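Postside Bench Assembly Kit, reviewed after one semester
Posted 18th February

Our robotics club bought the Postside bench assembly kit in January for $169. It is meant for student teams who want a robot arm to do real assembly work, and the task it is built for is putting a processor and memory into a desktop computer. You supply the arm, the gripper and the computer. Postside supplies print files for the parts fixture, a task guide and a scoring sheet.
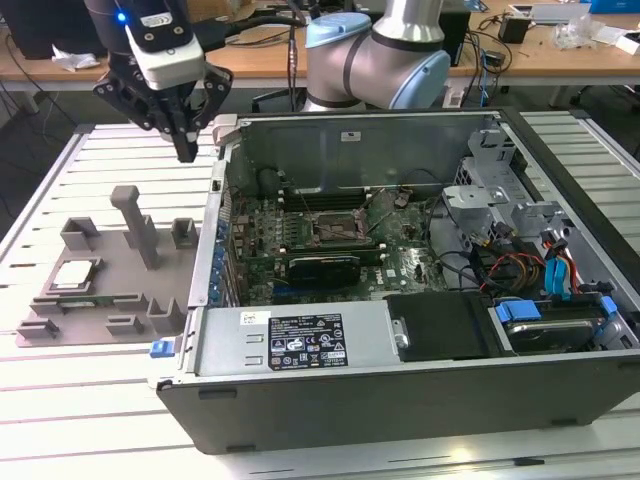
The print files are the best part of the package. Our fixture plate came off the printer in one piece and needed only light sanding. The guide lists 33 steps, starting with calibration and ending with a full run, and most are short enough for one club meeting. First-year members could follow them without help.

I was less happy with the section on grippers. Postside assumes soft, wide fingertips, and ours are narrow metal. We had to work out our own approach angles for the socket, and that took three meetings.
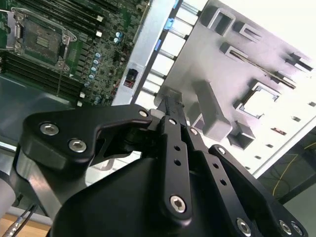
The software is called Cliria and comes as a download. It records each run and lets you replay the arm's path next to the wrist camera video. Setup was slow on our older laptop, but it has not crashed since. The export menu is confusing – two of the options have nearly the same name.

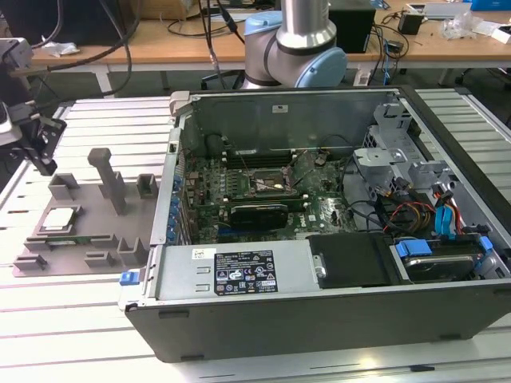
Choosing a computer is left to you, and the guide gives it only half a page. I would look for a used tower with plenty of room around the socket. Lay it on its side with the panel off, as we do, and the arm can work straight down. Watch for stray wires. A thin one crossing the socket area is easy to miss until you check the overhead view.

Scoring is out of 100, with points for placement, time and not touching parts you shouldn't. Our best run so far is 82. The memory steps cost us the most points, and I think the sheet is too strict on them.

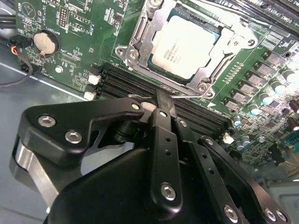
Gripper finger at the memory slots, wrist camera view.

We also looked at the Butero kit, which has better documentation but costs more and uses a dummy board. For a club that already has an arm, I would still pick Postside. Print a spare fixture – the small holders would be easy to snap in a crowded room.

Rating: 4 out of 5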